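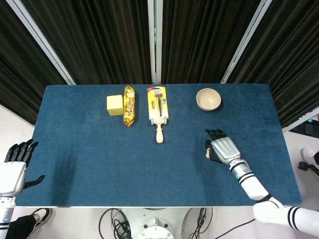

Según una lectora que escribió a este blog tras la entrada anterior, el ayuntamiento de Wistbridge no tenía obligación alguna de traducir sus avisos, y quien vive en un municipio debería poder leer lo que ese municipio publica. Añadía que el gasto le parecía difícil de defender en un año de recortes. Agradezco el mensaje y le respondo en público, con su permiso, por tratarse de una objeción que comparten otros vecinos.

Imprimir | Enviar por correo electrónico

La cuestión de partida es jurídica. El reglamento de participación aprobado en mayo establece que toda convocatoria de consulta vecinal deberá difundirse «en las lenguas de uso habitual en el distrito afectado». La redacción es imprecisa y no define qué se entiende por uso habitual, pero el verbo es «deberá». Mientras el artículo siga vigente, la traducción de las convocatorias es una obligación de la administración municipal, con independencia de la opinión que merezca a cada cual.

Conviene recordar lo ocurrido en la consulta sobre el realojo del barrio de Herrera. El ayuntamiento notificó el procedimiento a 2464 personas con derecho a pronunciarse. La carta, de cuatro páginas, se envió únicamente en la lengua oficial, con un lenguaje administrativo que tampoco resultaba accesible para buena parte de quienes la hablan desde la infancia. Respondieron 184 vecinos. De esas respuestas, 134 fueron declaradas válidas; el resto quedó excluido por defectos de forma, en su mayoría la falta de una casilla marcada en el reverso de la última página.

Con ese resultado, el pleno dio por cumplido el trámite de audiencia y autorizó el inicio del expediente. La manifestación que recorrió después la avenida de Faton fue presentada por el gobierno municipal como una reacción tardía, promovida por personas que habían tenido ocasión de expresarse y no lo hicieron. Discrepo de esa lectura. Un trámite de audiencia exige que el destinatario comprenda qué se le pregunta, en qué plazo debe contestar y qué consecuencias tiene su silencio. La carta de Herrera no aclaraba el tercer punto en ninguna lengua.

En cuanto al gasto, la partida de traducción figura en el presupuesto de comunicación institucional, junto con la cartelería y la edición del boletín. No dispongo del desglose y no voy a estimarlo. Lo he solicitado por registro y publicaré la respuesta cuando la reciba. Sí puede afirmarse que repetir una consulta anulada tiene también un coste, y que ese coste no aparece en ninguna partida hasta que un tribunal lo impone.

La lectora planteaba además una segunda cuestión, más delicada: si la traducción desincentiva el aprendizaje de la lengua común. Es un debate legítimo y no pretendo cerrarlo aquí. En el municipio vecino de Brollevon las convocatorias se publican en varias lenguas y los cursos municipales mantienen lista de espera, de modo que ambas políticas pueden convivir al menos en un caso. Reconozco que un solo municipio no permite extraer una regla general, y que Brollevon cuenta con una plantilla que Wistbridge no tiene.

Queda por último el calendario. El recurso presentado por los vecinos de Herrera fue admitido a trámite, y el ayuntamiento dispone de 9 días hábiles para remitir el expediente completo — incluidas, según entiendo, las respuestas declaradas nulas. Sería razonable que entretanto se suspendieran las notificaciones individuales de desalojo. El escrito de admisión no lo ordena, pero tampoco lo impide, y la corporación ha adoptado suspensiones voluntarias en asuntos de menor alcance, entre ellos la concesión del aparcamiento de Faton.

Quienes deseen consultar el reglamento pueden hacerlo en la oficina de atención ciudadana, en horario de mañana. Advierto que el ejemplar disponible en el mostrador es el texto anterior a la reforma; el vigente ha de pedirse expresamente.

Publicado el 23/1/23

Imprimir | Enviar por correo electrónico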